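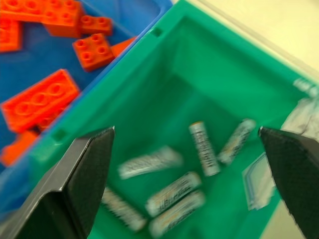

Kustau Bin Picking Kit

Anyone who has tried to compare two grasping methods knows how the afternoon goes. One lab picks from a deep bin, another from a tray, the lighting is different, and by the end you are comparing furniture! The Kustau kit grew out of our own work at Jernstead, where we wanted a bin, a set of small everyday things and a way of scoring that we could hand to somebody else and get numbers back that meant the same as ours.

What the method does

The kit is built around the Georgiev method, which picks a grasp from the wrist view alone. There is no overhead camera to mount or line up. The arm moves in with its fingers open, the software scores each possible grasp as new pictures arrive, and the choice can change right up until the fingers close. We train on blurred views as well as sharp ones (a moving wrist gives you plenty of both), so the arm doesn't have to stop and wait for a clean look.

Batteries are our favorite test, and a mean one. They roll, they lie across each other at every angle, and a grasp that is a little off center sends one spinning into the corner. Big toy bricks are kinder, with flat sides to hold, and we like to keep them in a neighboring bin so you can switch between the two without setting up again.

What we measured

Our standard run is 100 picks, repeated 10 times with the bin stirred between runs, for 1,000 picks in all. The method with late changes switched on missed fewer batteries than the same method with its choice fixed at the start. With bricks we saw hardly any difference, and we'd love to hear from anyone who does.

In the box

Plastic bins that sit side by side
Toy bricks with studs
Textured finger pads, one pair
Score sheets and the Diltik logging software
Printed setup guide

Batteries are not included. Please use spent ones with the ends taped, and take them out of the bin when you are done for the day.

Ordering

Kits ship within 7 working days. Spare pads and bins can be added at checkout, and schools are welcome to write to us first about a loan.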